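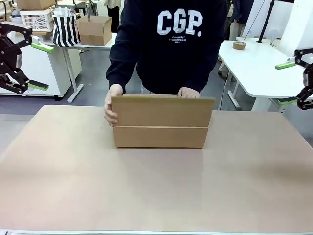
Progress report to the Stuvden Fund
Jodmont Street Food Guide
Submitted by Verna Whitfield, project lead
2023-09-12

Summary

The grant was awarded in February to produce a printed and online guide to small, independent places to eat in Jodmont, with most of the attention on the streets behind the station that the existing visitor leaflet leaves out. The website is live. The printed guide is written and laid out but has not gone to the printer. We are behind on the printed guide and on budget overall.

Work done so far

Our reviewers have finished their visits to the cafes, bakeries, noodle shops and grill houses on the original list. Each place was visited twice by different people, once at midday and once in the evening where it opened in the evening. Reviewers paid for their meals and did not say who they were until afterwards. Owners were then asked to check opening hours, prices and allergen notes. They were not shown the review itself.

Three places on the list closed before the second visit and have been dropped. Two of the gaps were filled from the reserve list. The third was a fish bar on Baluyot Road, and we have not found anything comparable on that side of town.

The website had 2,259 visits up to the end of last month. The most read page is the one on breakfasts, followed by the page on where to eat with small children. The page on bakeries gets very few readers, which surprised us, and we think the title is at fault. It is called "Morning Counter" and will be renamed.

Printed guide

The print run remains 600 copies, as in the application. Iketti Print quoted for this in February and has confirmed that the price still stands if we send final files before the quote runs out. The delay has come from the map. The first version put several places on the wrong side of the canal, and the designer had to redraw the whole of the eastern half. Proofreading of the corrected map is under way.

Copies will go to the library, the station kiosk, guest houses and every business listed. We had planned to leave a stack at the market hall as well, but it has no rack and the manager does not want leaflets on the stalls. We are still talking to him about a shelf by the entrance.

Complaints and corrections

We have had one formal complaint, from the owner of a sandwich shop who felt that the words "slow at lunch" were unfair. Both reviewers had waited a long time, so the comment stays, but we added that everything is made to order. Smaller corrections, mostly to closing times, are made on the website as they come in. The printed guide will carry a line telling readers to check hours before they travel.

Spending

Meals came in under the estimate, mainly because lunch menus were cheaper than we had allowed for. Design has gone over – the map again – and the one covers the other. Travel is as planned. We have not touched the contingency and do not expect to. Receipts up to the end of last month are attached in the usual form.

Next steps

Final files go to Iketti Print once the map is signed off. While the guide is being printed we will revisit the places that have changed hands, of which we know of two, and update their entries online. The printed text for both has been kept short and deals with the building, the seating and the type of food, so it should hold up under the new owners.

We would like the Fund's agreement on one point. The application said the guide would be free everywhere. The station kiosk has asked to charge a small handling fee per copy. Our view is that it should stay free, and that if the kiosk will not take it on those terms its copies should go to the bus office instead. Please let us know before delivery is arranged.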